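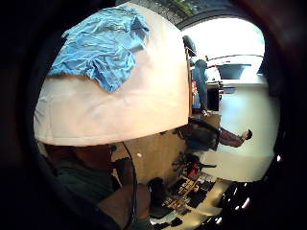 **October, cloth bench, notes from the 2:15 run onward**

Back on the blue cloths. Kohei wanted flatten-then-fold as one continuous task and I wanted them split. We went with split for now. The arm at Hamdy still does its best work when it only has one decision to make, and flattening is nothing but decisions.

Count for the flatten task stands at 467 usable. Target is 4000 before we retrain, so no, we're not close, but the last batch was so much better than the first that I keep going back to rewatch bits of it! The first lot had everyone pinching the cloth dead centre and flapping it. Now people go for a corner, wait for the drape to settle, then pull. Takeshi worked that out by watching the linen crew at Hamdy over a couple of early shifts, and it's made more difference than anything I've changed in code since winter.

Things to sort on the hand unit:

- thumb cap sits fine for Kohei and me, too loose for Takeshi. Try the smaller liner
- cable still catches the sleeve on a left-to-right sweep. Clip it further up the forearm
- button press registers twice if you're quick. Log it, don't fix it tonight

**Starting states**

Agreed to stop laying the cloth out nicely before each take. Drop it, leave it how it lands, go. The Hamdy cloths come out of the cart in a wad, and the model has to see wads. Kohei's been keeping a tally by type (bunched one end, folded under, inside a heap) so we don't end up with hundreds of the easy one. Bunched one end is the one I care about most, as the policy grabs the thick part every time and drags the whole lot off the bench.

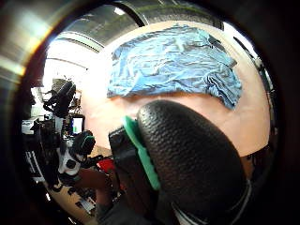 *Blue cloth on the bench, spread but still creased, bunched at the right end.*

Played the current policy back on the Plandberg arm after smoko. Small sample so I won't write down a rate, but it did one lovely thing: picked up the loose edge, felt the bunch come with it, let go and went in again from the other side. I've never seen it let go before. Made Takeshi come and look. It then folded the next cloth into a sort of sausage, so, you know, perspective.

**From the Hamdy visit**

Writing this up properly before I forget it. We talked to the linen crew about what they'd hand over and what they'd keep, and I had guessed wrong on nearly all of it. I'd assumed folding was the job they'd be glad to see the back of. Folding they don't mind, it's the part of the shift where they get to stand still and have a yarn. What they hate is the untangling at the infeed, arms up, reaching into the cart, and it's where the sore shoulders come from. So the flatten task is worth more to them than the fold task, and I'd had it down as a warm-up exercise. Have moved it to the top of the board.

They also asked who gets to stop the arm. Good question and we didn't have a decent answer. At the moment it's whoever holds the tablet, which in practice means the shift lead, and the people working beside the thing can only hit the e-stop and then wait for someone to come and reset it. Takeshi reckons a plain pause pedal at each station would do it. Pause, pull the cloth out, resume, no reset. I love this idea and want it on the next build even if the fold isn't ready.

The other change they've noticed is the sorting. With the Plandberg trial arm on one lane, stained pieces go straight through, where a person would have flicked them aside without thinking. Two of the crew now do a stain check upstream, and it's a newish role with no name and no extra pay grade yet. Raised it with Haltska, who run the site. They've said they'll look at it. I'm going to ask again at the next call.

And the crew want to record takes themselves. YES. They fold better than we do, for a start. Kohei is putting together a short session, 50 takes per person to begin with, on paid time (I've been firm on that one).

**Next**

- liner for Takeshi
- pedal: price two kinds, wired and wireless
- 4 more cloths from Hamdy, washed to death, ours are too crisp
- ask the Grandirero people whether their cart fits our infeed or if we need the adaptor plate
- Kohei to send me the wad tally so I can weight the sampler
- relabel the takes where I called out "done" too early, mostly mine, sorry

Stopped at 5:40. Charger's on the left-hand shelf, the other one is stuffed.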